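October 3, 2021

Field notebook, Dekstead marsh, fall waterbird work

Got to the north landing before light. Fog on the water until the sun cleared the trees, then calm and clear. Wind picked up late morning out of the southwest and I quit the scope work when the chop got bad.

First hour was mostly mallards and coots close in. Four pied-billed grebes in the cattail gap, all in fall plumage. They kept diving and I lost track of one for a long time before it came up behind the old dock posts. One great blue heron on the mud bar, same spot as last visit. No bitterns heard, which I don't expect this late anyway.

Coot total for the whole basin was 2,008, using the clicker and going left to right from the landing to the culvert. I ran it a second time from the dike road and came up 9 short, close enough that I kept the first number. Ring-necked ducks came to 266. They were in one raft well off the east shore and hard to separate at the back, so the count there is only as good as the light was.

Water level is down again. The staff gauge is out of the water completely and somebody will have to wade out and move it, or we go back to measuring off the culvert lip. I measured off the lip today and wrote it on the sheet with a note. Don't mix the two sets when entering data.

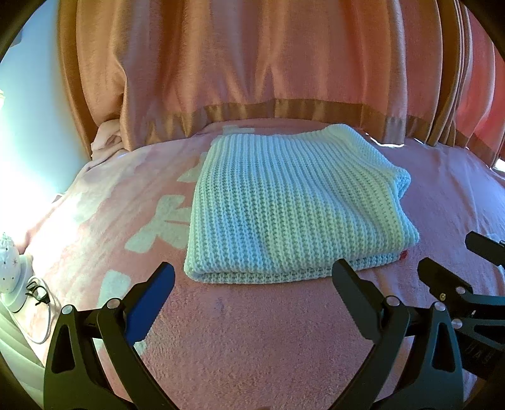

The Jidlow scope is still drifting. If you tighten the tripod head all the way it holds, but then you can't pan without jerking it. I used the old Galo on the dike road and it was fine at 600 yards for anything with a white patch, not much good for telling scaup apart. I put down "scaup sp." for the whole group and left it there. Please do the same if you aren't sure. Last February we had a column full of greater scaup that I don't believe.

Recorder at station Ng had a full card and a dead battery. Swapped both. The foam on the left mic is chewed, probably mice, and there is no spare in the box. Station by the culvert was running normally and I left it alone.

Two things heard but not seen: a sora calling once from the sedge past the second bend, and geese very high up before the fog lifted. I didn't put the geese on the count sheet. They are on the remarks line.

One dead coot on the dike road, flattened, not collected.

To do before the next count:
- order mic foam
- charge the spare batteries, both sets
- ask about waders in a smaller size
- fix the tripod head or retire it
- redraw the basin map, the cattails have closed off the west channel and the old section lines make no sense there now

Gate code still sticks on the last digit. Push hard.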